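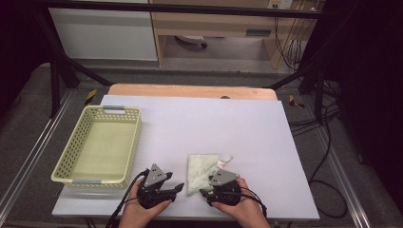 29/11/2018, Hidance, bag-to-basket task

Replay checker now runs over the whole hand-held gripper set. It flags any episode where left and right pose streams drift apart by more than 20 ms. Cause was the right-hand stream being stamped on write. Changed to stamp on receipt, 2 lines in the logger.

Perception: the segmenter still loses the translucent bag against the white board. The basket is fine. Parvathi wants the mask loss reweighted before we touch the lighting; agreed.

Planner: raised the minimum fingertip gap to 5 mm when both grippers close on the same item. Amedeo to rerun with the old seed.

Open: finger width filter lags on fast closes. Try 500 Hz input.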